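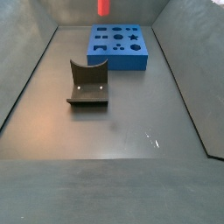 Borrowing Learning Materials from the Stoltenmont Family Resource Library

Who may borrow

Any adult resident of Stoltenmont with a current library card may borrow from the learning materials collection. The collection includes puzzles, shape-sorting trays, counting sets and picture cards for children under seven. Child care providers must apply for a group card before their first loan.

Step 1: Set up your account

Bring photo identification and proof of address to the service desk. Staff will issue a card number and a four-digit PIN. Cards from the Skernora branch are accepted without a new application.

Step 2: Search the catalog

Open the catalog and select "Learning Materials" from the collection menu. Each item has a shelf number and a suggested age range. To view a sample record, enter 2381 in the shelf number field. Items marked "In Review" are being checked by staff and cannot be reserved.

Step 3: Place a reservation

Select the item, choose a pickup location and enter your PIN. A household may hold up to three items at one time. You will receive a notice by email or text message when the item is ready. Reserved items are kept at the desk for seven days and are then offered to the next borrower.

Step 4: Check the contents at pickup

Every item has a contents card. Compare the card with the item before you leave the desk and report anything missing or damaged. Staff will note it on your record. Borrowers are responsible for parts not reported at pickup.

Step 5: Clean and return the item

The loan period is 23 days. One renewal is allowed if no other borrower is waiting.

Wipe foam and plastic parts with a damp cloth and mild soap. Let them air dry before packing. Do not place foam in a dishwasher or clothes dryer. Wooden parts should be wiped with a dry cloth only.

Return items to the service desk during open hours. The outdoor book drop must not be used for this collection.

Lost parts

Complete Form 53, available at the desk, and attach it to the contents card. Replacement charges are listed on the back of the form. Questions about charges may be directed to Kiyoshi Sakai, Collections Office, Semwal Building.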